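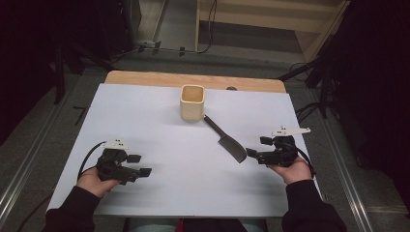
Cup, knife and a pair of hand-held grippers at the Maltstead bench.

The trouble at Maltstead began with a grip that wouldn't let go. "It closed on a cup and sulked," says the engineer who runs the bench for Prullen. "We had 22 good goes before that, so naturally we'd started boasting."

The fault was a sticking release, and it came back 2 days later with a knife. "That got everyone's attention," she says.

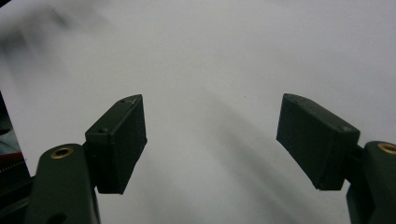
Now the jaws are checked open and empty before each session - a dull job, she admits, and one she does herself. Prullen has yet to find the cause.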